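Let the Planner Wait

In our field we praise the big model and forget the small program that decides when an arm may move. I think this is a mistake. At Kander I read 2,000 lines of logs from table-setting trials, and most of the bad moves began with an old camera frame. The planner was right about a world already gone.

My proposal is modest: give every observation an age, and let the controller refuse the stale ones. It costs speed — I accept that.

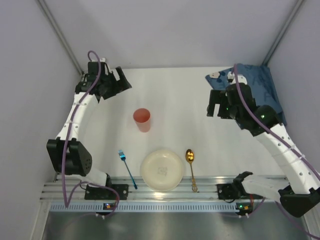
Jui-lin Hsu

A plate, a fork, a spoon and a cup between two arms look easy. For the software, each is a promise about position, and promises should expire.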